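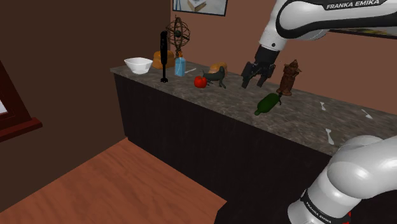 Fig. 1: speckled gray-and-brown granite, green glass bottle on the counter.

Clorkar countertop survey, readme

Notes on kitchen counter surfaces, one row per kitchen. 608 rows, 123 of them granite. Rest is laminate, butcher block, tile, a bit of concrete. Collected by Marlene Wiegand and Nazareno Bortolotti, Ollport area only.

Files
counters.csv - main table
stains.csv - stain notes, joins on kitchen_id

Columns
material, color, finish (polished / honed / unknown), edge, year_put_in, sealed (y/n), notes

Known problems
- year_put_in is whatever the owner remembered. Dont trust it before 1990
- "gray" and "grey" both in color, merge them yourself for now
- 2 kitchens have island and counter in diffrent stone, entered as 2 rows each
- sealed blank = didn't ask

To do: February fixes from Ute Rieger, still not merged. Edge names need a proper list.

Free to use, credit Clorkar. Corrections to Marlene.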